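Oter Gearbox Services rebuilds manual and dual-clutch transmissions for passenger cars and light vans. The company was started by Guilan Zhong, a former driveline test technician, and works from a single shop in Dondalow. We sell to independent garages and, by appointment, to private owners.

## What we do

Most of our work is bench rebuilds. A gearbox arrives on a pallet, drained, with the bell housing plugged. It is stripped, washed and measured before a price is given. The owner or garage then receives a written report listing:

- shaft end float and runout
- synchro ring clearance for each gear
- bearing condition, with part numbers for anything to be replaced
- selector fork wear at the pads

Work does not start until the report is signed and returned. If the customer declines the repair, the unit is shipped back in parts or reassembled with its old bearings, at the rate shown on the quote.

We also set up limited-slip differentials for front-wheel-drive cars. Preload is set to the customer's figure. If no figure is supplied, we use the manufacturer's midpoint and note it on the invoice.

We do not service torque-converter automatics, motorcycle gearboxes or anything with a cracked main case.

## The shop

The Dondalow building has 17 benches, a parts wash room and a dynamometer cell. Every rebuilt gearbox is run in the cell for 74 minutes under a stepped load, with oil temperature logged at the drain plug. The log is kept with the job number and a copy goes in the crate. 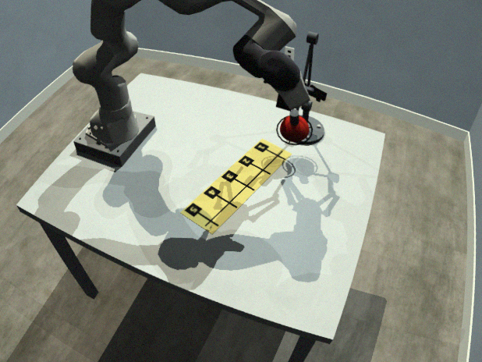
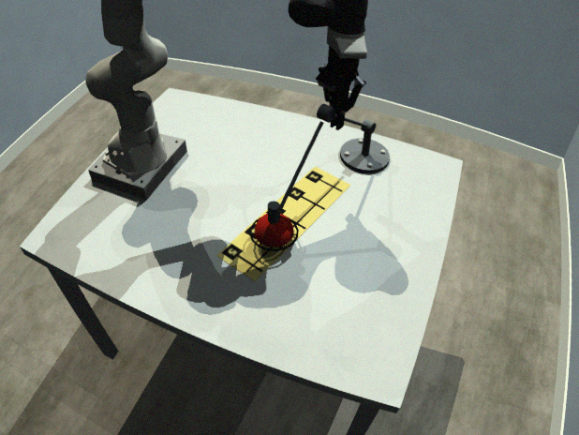

## Parts and stock

We hold 900 part lines on site, mainly bearings, seals, synchro rings and shift forks. Shims are ground in house. Seal kits come from Younis, and crates and pallets from Wullatard. Used gears are fitted only when new ones are out of production, and the report says so.

Old units sent in exchange must be complete. Missing sensors, brackets or output flanges are charged at list price.

## Warranty

Rebuilt units carry a warranty of 3 years, parts and bench labor. Removal and refitting are not covered. The warranty ends if the drain plug seal is broken before the first oil change is recorded, or if an oil other than the grade on the tag is used.

## Contact

Send the vehicle identification number, the gearbox code and a short account of the fault. The code is stamped on the case, usually near the starter opening. Bench time for private owners is booked from April each year. Garages with an account can book at any time through the trade desk.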